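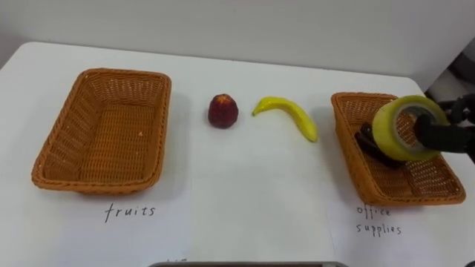 Fruit share comes to Bollness this November, and yes, there's a waiting list already

If you live anywhere near the old rail yard in Bollness, you've probably had the flyer through your door by now. Mine came folded inside the pizza menu and I nearly threw both out. Estia, the little co-op grocery on the corner by the laundromat, is starting a weekly fruit share, and the first pickup is this Wednesday at 4 p.m.

I went down to the store to find out how it works, mostly for this page and partly for me, as I eat a lot of pears.

You pay up front for the season, which runs through to spring, and every Wednesday you come by and collect a mixed bag. The cost is $249 for the whole thing. That sounded steep to me until I stood at the counter and did the math on what I spend at the gas station on sad single apples. You can also split a share with a neighbor, and Estia will put both names on the bag so you don't have to fight about it in the parking lot.

What goes in the bag changes from week to week. Apples and pears to begin with, from the Wikström orchard out past the reservoir, and then citrus once it starts coming up from the south. Bananas too, which I did ask about, seeing that they don't grow within a very long drive of here. The answer was that people want bananas and kids will eat them, so bananas are in. Fair enough!

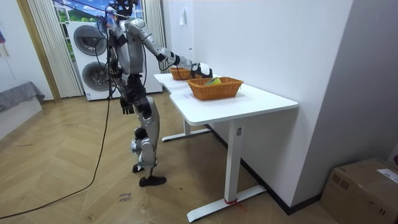

There are 800 households in the delivery area for the flyer, and the co-op had hoped a small slice of them would sign up. The first round was capped at what the back room can hold, and that filled up over one weekend. A second round opens after New Year's, when the new cooler gets plugged in. You can put your name down now at the register or on the clipboard by the door (the pen on the string is dead, so bring your own).

The cooler is a bit of a story. Estia got a $2,000 grant from the town's small business fund in the summer and the whole lot went on a secondhand walk-in unit, which then sat in the alley under a tarp because it was wider than the back door. I walked past it most days with the dog. The door frame has now been taken out and put back, the cooler is inside, and what's left is the wiring. The electrician is booked, and the town inspector has to come by after that.

I also wanted to know what happens to bags that don't get picked up, because I'm exactly the kind of person who forgets what day it is. The store will hold your bag until closing the next day. After that it goes to the Pretitz Street food pantry, which has agreed to take whatever is left over as long as it's clean and dry. No refunds on a missed week, though you can give them a day's notice and have a friend collect instead, or skip the week and get a bigger bag the next time.

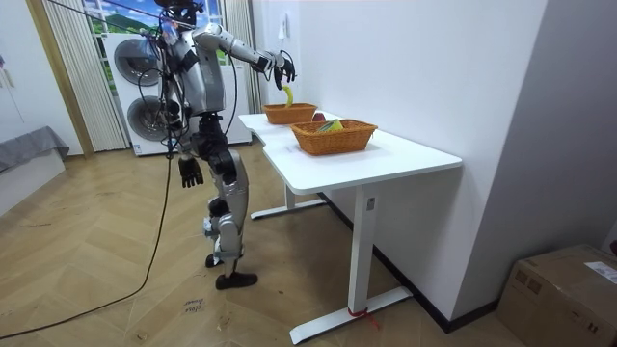
A few practical things, since I got three different answers before I found the right one. Pickup is at the side entrance on the alley, and the front door is for regular shopping. It's open from 4 to 7 p.m. Parking along the alley is fine for 20 minutes, and yes, that is enforced – I have the ticket on my fridge. If you're coming by bike there's a rack by the loading ramp, and someone will hand the bag down to you so you don't have to wheel anything up the steps.

Bring back your bag every week. They're cotton, they have the store's name on them and there aren't any spares. If you lose one you pay for a new one, and I'm told this was the longest argument of the entire planning meeting. I believe it.

Allergies came up as well. You can cross two fruits off your list when you sign up, no questions asked, and you'll get more of something else. You can't cross off everything but grapes. Somebody had clearly tried. 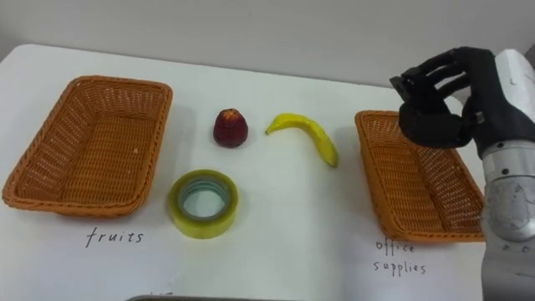
On the orchard side, the Wikström place had a decent fall after last year's late frost took out most of the plums. The apples are on the small side and a few are scabby, and those are going in the bags at a lower price than the pretty ones get at the farm stand. I bought a couple to try. They're sharp, kind of lemony, and they made a very good crumble with too much butter on top. The pears need a week on the windowsill before you do anything with them, so don't panic if yours feels like a doorknob.

There's going to be a recipe sheet in the first bag, and after that the co-op wants people to send theirs in. The box for those is on the counter next to the bread. I've already handed in the crumble, minus the part where I burned the first one.

Still to be settled is whether the share carries on into summer, when half the town has its own berries and the other half is away. That gets decided at the spring members' meeting. You don't have to be a member to get a share, but you do have to be one to vote on it, and you can join at the register on the same form.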